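¿En qué orden ver las películas de Seixas? ¿Y merece la pena la versión larga de Enora?

Publicado en Cine de autor, 3 respuestas

marta_vdl
Hola a todos. El mes pasado vi Vurnstead en la filmoteca de mi ciudad y me dejó bastante tocada. No había visto nada más de Seixas y me gustaría seguir, pero no sé por dónde. He leído que Enora es la más difícil y que existen dos montajes, uno de 80 minutos y otro de 149. También he visto mencionada Ilimley, pero no encuentro casi información. ¿Alguien me puede orientar? Me interesa sobre todo saber si las tres están relacionadas o se pueden ver sueltas. Gracias.

Nadhirah Hidayat
Se pueden ver sueltas. Comparten un actor secundario y el pueblo del faro, pero ningún argumento pasa de una a otra. Yo seguiría el orden de rodaje: primero Ilimley, luego Vurnstead y al final Enora. Como ya has visto la segunda, vuelve a Ilimley, que es la más sencilla y tiene mucho diálogo. Trata de dos hermanos que venden la casa de su madre y casi todo ocurre en la cocina. 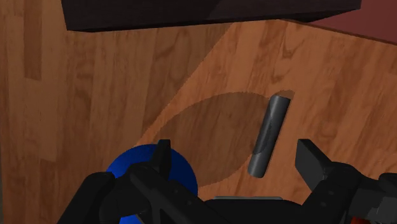 Tablero de madera, imagen generada por ordenador.

Sobre Enora, la versión corta es la que se estrenó en salas. Quita entera la parte del hospital y el personaje de la hija queda en nada – aparece en una escena, se va y ya no se la vuelve a nombrar. La larga tiene un tramo lento hacia la mitad, con la carretera de noche y casi sin música, pero el final se entiende mucho mejor. Si solo vas a ver una, que sea la de 149. Los subtítulos en castellano de la edición doméstica son correctos, salvo en las canciones, que no están traducidas.

pacorro
Enora me pareció un aburrimiento, me salí del cine. La corta, imagínate la otra.

teo.lumbreras
De acuerdo en casi todo con Nadhirah, aunque yo no dejaría Enora para el final. Vurnstead es posterior en fecha de estreno y se nota que el director ya sabía lo que quería hacer con los silencios. Si la ves antes, Enora parece un borrador.

Para conseguir Ilimley: no está en ninguna plataforma que yo sepa. Hubo una edición en disco de 650 ejemplares y la mía la compré de segunda mano. Pregunta también en la filmoteca, porque si han puesto Vurnstead es posible que programen el resto del ciclo. En la mía las pasaron seguidas en febrero, con coloquio después de la última sesión.

Una cosa más: en la copia de Ilimley que circula por ahí el sonido va desfasado en el segundo rollo. En el disco está bien.

marta_vdl
Gracias a los tres. He escrito a la filmoteca y empezaré por Ilimley si la encuentro. Si no, la versión larga de Enora.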